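Student operators wanted – Kivgate surgical robotics club

I run the suturing project at Kivgate and we're short two people for the Wedau student competition in April! No experience needed, just steady hands and some patience (the club has 148 members and plenty of them started from zero).

Our project is teaching a robot arm to help with stitching. You'd spend most evenings getting a thin blue thread like this one where it needs to go next to the metal jaws – fiddly, but I love it. Write to me by 3 March 2024.

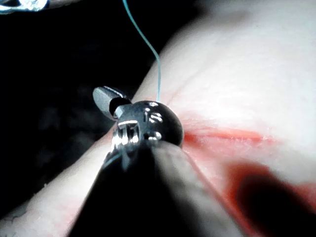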